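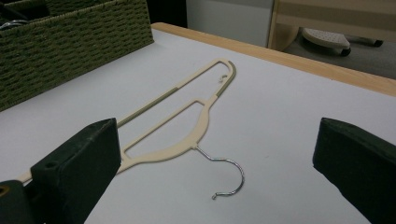
Keep the Clothes You Have

Feb 9, 2019

My grandmother had 4 dresses for the winter and she could tell you the age of each one. I have a closet in which I lose things. Last month I found a gray sweater behind the coats and I did not remember buying it. The price tag was still on the sleeve.

I don't write this to complain about young people or about shops. I am a customer like everybody. But I think we have made a mistake about what is cheap, and I want to explain it as well as I can in a language which is my third.

When a shirt costs less than a lunch, we do not ask anything from it. We don't read the label for washing. If a button falls, we wait for the shirt to become a rag by itself. The man who repaired my trousers for many years, Damir Vasić, told me that most people who come to him now bring only wedding clothes and leather jackets. "For the rest they are ashamed to ask," he said. They are ashamed because the repair costs more than the thing. I understand them, I was also ashamed. He asked me for 2 hours of patience and gave me back trousers that I still wear.

My neighbor Halldóra Oddsson has the opposite opinion, and she says it with force. For her the cheap clothes were a liberation. She grew up with coats from three older sisters and she hated every one of them. Who am I to tell her that she should have loved them? A person who never had a choice has the right to enjoy a full closet. I agree with this part. It would be easy to make a romance out of poverty, and I try not to do it.

Still, her closet and mine look the same today, and I did not have three sisters. At some point the choice stopped being a pleasure and became a kind of housework. We sort, we fold, we carry bags to the collection box and feel generous. Then the space is empty and it bothers us, so we fill it.

At the Plukari market, where I go on some mornings, there is a woman who sells wool coats from the time of our parents. The linings are ugly and the seams are excellent. She wanted 126 for a brown one, and a young couple laughed and walked away. I saw them later with paper bags from the new shops, and I am sure that together they had spent 200 or more. Maybe they needed what they bought. I am not their judge.

For myself I made a small rule until April: I buy nothing to wear, and I repair one thing each month. The gray sweater I am wearing now, while I write. It is a little wide in the shoulders - but it is warm, and I have started to like it.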